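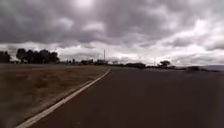 Skiltmont to Dresow road, left edge line and shoulder, under full cloud.

ROADSIDE INSPECTION CHECKLIST, SECTION 4
Inspector: Aleksandra Tomaszewski
Reviewed by: Jinfeng Long
Month: January

1. Surface, general
Result: Pass
Comment: Smooth, dark, dull. I have run out of ways to write "smooth" on this form and would welcome a bigger box or a worse road.

2. Left edge line
Result: Pass, with note
Comment: Present and easy to follow. Worn in places, with a few faint breaks and pale bits. Add to the repaint list, which is now at 261 entries and has its own binder.

3. Center markings
Result: None seen
Comment: The form asks me to rate their brightness. Left blank.

4. Shoulder
Result: Pass
Comment: Narrow strip between paint and grass. Fine for a boot. I would not try it with the van again.

5. Verge, vegetation height
Result: Pass
Comment: Low, dry, scrubby. No mowing needed. Pladutness sent a mowing quote anyway.

6. Drainage
Result: Recheck
Comment: Walk it after a decent rain. J.L. asks that "decent" be defined. When my socks are wet, Jinfeng.
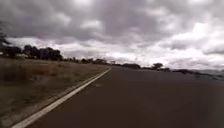

Does a worn edge line have to be repainted right away?
Only if a driver could lose it at night or in rain. Otherwise it goes on the list and gets looked at again on the next round.

7. Trees near the road
Result: Pass
Comment: The dark clump on the left is well back behind the grass. Check again after the next big wind.

8. Signs
Result: Open
Comment: Marker 488 is on the Hồ map and not on my list. One of them is wrong. I have a favorite.

9. Litter
Result: Pass
Comment: One hubcap, removed. It is in the office if anyone is missing it.

Actions: repaint entry (A.T.), drainage walk (A.T.), marker query (J.L., who has had it for 3 months).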